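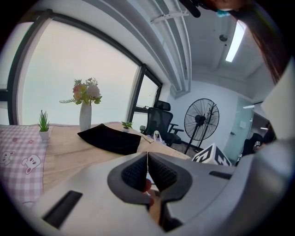 Section 2. Setting out the side table

Print this page | E-mail to a friend

For the Milgate table with the Tretent cloth and a vase of artificial flowers. Real flowers, see section 4, different rules because of the water.

Before you start: clear the top. Wipe with a damp cloth, then a dry one. No polish, it leaves a film and the cloth slides about.

1. Unfold the cloth and shake it outside. Iron on the back only, low heat. Printed side is easily scorched.

2. Lay the cloth at one end, letting it hang over the edge. Leave the rest of the wood bare. Check the pattern is the right way up for whoever sits there (bunnies, gingham, whatever you've got).

3. Smooth from the middle outwards. Fold lines still showing? Take it off and iron again, they don't drop out on there own.

CAUTION: Small children pull hanging cloths. If there are any in the house, fold the overhang under and stand nothing on it.

4. Felt pads under every pot. Plants go on bare wood, not on the cloth. Pots rock on fabric.

5. Spiky plants near the cloth but away from where hands go. Aloe types have points. Smaller one further back.

6. Vase between the two. Tall narrow vases tip, so weight it first: 200 g of dry gravel, poured in through a paper funnel. Then the stems.

7. Fan the greenery out to the sides before you touch the roses. Bend the wire, not the leaf. Pale roses to the front, little filler blooms in the gaps.

8. Stand back, look at it from the doorway. Adjust.

NOTE: Succulents in small pots want very little water. Lift out, water at the sink, drain, put back. Never water on the table, rings in pale wood are a pain to shift.

NOTE: Dust artificial flowers with a soft paintbrush or a hairdryer on cool. Dont wash them unless the label says you can.

CAUTION: Keep the arrangement 100 cm from any heater or candle. Fabric petals burn.

Storing the cloth: wash cool, dry flat, roll it round a tube. Folding is what makes the creases in step 3.

Reader comments (3)

Javiera Mansilla: Gravel tip worked, ours went over every time the cat walked past. Used aquarium stuff.

Nnamdi Aliyu: Does the 200 g go for the short vase as well?

Eulalia Durán: Nnamdi, no, half that. 100 is plenty for the short one.

Tutstead Home Guides | Contact us | Copyright Tutstead, June 2024 | Back to top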